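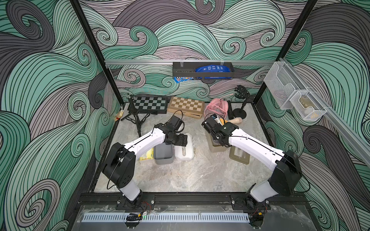

7.4 Arm stops during a two-arm task (fault 446)

Fault 446 is raised when the measured position of either arm differs from its commanded position for longer than 200 ms. Both arms stop together, including the one that did not cause the fault. The brakes engage and each gripper keeps its last commanded force. Any item being held stays held until the operator releases it.

The usual causes are a gripper catching the rim of a container, an arm cable pulled tight, or an item left in the path of the forearm. A failed joint encoder gives the same code but comes back as soon as the arm is enabled.

CAUTION: Do not pull an item out of a stopped gripper. The jaws can close further when the item comes free.

CAUTION: Do not clear the fault from the Fimero console while any part of your body is inside the cell.

7.4.1 Making the cell safe

1. Press the stop button on the operator's desk. Do this even if both arms are already still.
2. Write down the fault code, the joint number and the arm (L or R) shown on the console. The joint number is lost when the fault is cleared.
3. Turn the key switch to HAND and take the key with you.
4. Look at both grippers from the front of the cell. If either is holding an item above a container, leave the container where it is.

7.4.2 Releasing the grippers

1. Support the held item from below with one hand. Keep fingers clear of the jaws.
2. Press and hold the release button on the wrist of that arm. The jaws open at reduced speed.
3. Remove the item and put it outside the cell.
4. Repeat for the other arm if needed. Release one gripper at a time.

Note: If the jaws do not open, stop and go to 7.6. Do not lever them apart.

7.4.3 Finding the cause

1. Check the cable along the arm named in the fault. It must have slack at every joint and must not be trapped under a clip.
2. Check the front cable duct with its cover in place. Wires leaving the duct near the arm bases must not be under tension.
3. Look for loose items and coiled leads on the cell floor within reach of either arm. Move anything that is not part of the task.
4. Check that container lids are as the task file expects. A lid left on where the file expects an open box is a common cause of 446.
5. With the brakes released by the hand tool, move the named joint slowly through its travel. Any rough spot must be reported before the arm is used again.

7.4.4 Returning to work

1. Stand clear, turn the key switch to AUTO and release the stop button.
2. Clear the fault on the console.
3. Send both arms to the home position at 10 per cent speed.
4. Run the task once with no items in the grippers, then once with items. Return to full speed only if both runs finish without a fault.

If 446 appears again on the same joint, take the cell out of use and contact Treltska service at Clullstead, quoting the joint number and the hours run. Joint encoders are due for inspection every 1,000 hours.

Section revised in January by Ruwan Amarasinghe. Step 2 of 7.4.1 is new.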